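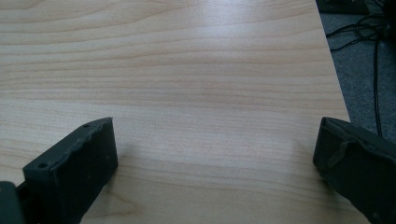

Gudrun Sundqvist wants to know why the fingers on the hand-held grippers get changed on a schedule when most of them still close fine. She asked it at the end of the last shift meeting and a couple of other people nodded, so this month's bench item is about the fingers: when they come off, how they go back on, and what to check before a gripper is returned to the rack.

The short answer to her question is that a finger can close fine and still be worn enough to spoil a session. The people collecting with the hand-helds adjust without noticing. They squeeze a bit harder, or come in at a slightly different angle, and the part gets picked up. The arm in the Narkden cell runs on what they recorded, with its own set of fingers, and it doesn't make that adjustment. In February we had an afternoon of dropped parts in the cell that we first put down to the controller. Eilif Westerberg spent most of it going through settings. The cause was a pair of fingers on one hand-held that had gone out of parallel, so every grasp recorded with it was a few degrees off from what the arm was built to do.

The rule since then is that fingers are changed every 280 sessions or when they fail the checks below, whichever is first. The session count is kept on the card in the gripper's tray. If the card is missing, treat the fingers as due and start a new card.

What wears

The top edges go first. They hit the table, the edges of trays and each other, and they chip. Small chips and a rough edge are normal and don't matter by themselves. A chip that runs down onto the inner face does matter, because that is the surface that touches the part. Run a fingertip down the inner face from top to bottom. If you feel a step, the finger comes off.

The inner faces also pick up scuffs and creases. Scuffs are fine. A crease you can catch with a fingernail is a fail. If you are in doubt, put the gripper in the tray marked for the bench and take another one.

Screw holes are the third thing. The fingers are printed, and the holes get loose if the screws are driven in too hard or taken in and out too often. A hole that won't hold a screw can't be fixed with glue or tape. Please stop doing this. We found two with thread tape in them last month, and both fingers could be rocked by hand.

Dust is the last one and the easiest. It builds up on the faces and changes the grip on smooth parts. Wipe both fingers with a dry lint-free cloth at the start of each session and again after the break. No solvent. The cleaner we use on the Narkden cell's rails will soften the printed parts.

Changing a pair

Always change both fingers together, even if only one has failed. A new finger against an old one won't meet it evenly, and you will be back at the bench within a week.

Unplug the gripper before you start. Open it all the way and lay it on its back on the mat. Take out the screws on the left finger, lift it away from the body and put the screws in the dish, then do the same on the right. Left and right are not the same part. The new ones come bagged in pairs from Flostness with an L or an R on the back, and the mark should face the body when the finger is seated.

Brush out the slot in the body before the new finger goes in. There is usually some print dust in there, and a few grains are enough to tip the finger. Seat it by hand and check that it sits flat with no light showing behind it. Start all the screws by hand before tightening any of them. Then tighten them a little at a time, going from one to the other. Use the small driver with the yellow sleeve and stop when it clicks. Don't use the electric one.

Checking the pair

Close the gripper slowly and look at it from the front. The two faces should meet along their whole length. If they touch at the tips first, one finger is not seated and needs to come out again. If they touch at the base first, it is usually the slot that needs another brush.

Next, do the paper check. Close the fingers on a strip of printer paper and pull. The paper should resist evenly at the tips, in the middle and at the base. If it slides out easily at one end, go back to seating.

Then plug the gripper in and run it from fully open to fully closed 30 times. Watch the width reading on the screen. It should return to the same closed value at the end as at the start. If it drifts, stop and write it on the card, because drift is a problem with the linkage and new fingers won't help.

Last, run the open-and-hold test at a table. Set the fingers wide, hold the gripper low over the bare tabletop with the camera pointing down between them, and check that both fingers are in view and stay still while you move it from side to side. A finger that shifts in the view while the gripper is held open has play in it. Record 12 seconds and save it under the gripper's number. We compare these clips from one change to the next, and they have been more use than the cards for spotting a body that is starting to wear.

Cables

Look at the floor before you start the table test. The leads from the collecting tables get into loops by the middle of a shift, and a lead pulled tight will drag on the gripper and look like play in a finger. Eilif lost a good hour to this and would like to save others the trouble. Leave enough slack to reach the far corner of the table, and put the rest to the side where no one walks.

When you put a gripper away, unplug at the gripper end first and coil the lead loosely. Wrapping it around the handle strains the connector. The Meléndez connectors are not cheap and we are down to our last few.

Stock and orders

We have 198 fingers on the shelf, which should see us through the summer at the present rate. Flostness has changed to a slightly tougher material for the next batch. The shape is the same, but we don't want the two materials mixed on one gripper, so the new batch will be kept in the lower drawer with a green label until the old stock is gone. The arm in the Narkden cell will be switched over at the same time as the last of the hand-helds.

Wiltura has sent a trial pair with a softer inner pad. These are on gripper four only. They are not to be used for recorded sessions yet. If you want to try them on the smooth parts, ask Gudrun for the tray and write down what you found, including if it was no different.

The old fingers go in the gray bin under the bench, in pairs, with the card folded around them and held with a rubber band. We measure them before they are thrown out. A pair without a card is no help, so if the fingers have been separated from theirs, write the gripper number on a piece of tape and stick it on.

The bench is free for finger changes until 10 in the morning and again after 3. In between it is used for the cell's own maintenance. Spare drivers with the yellow sleeve have been ordered and will be kept in the second drawer.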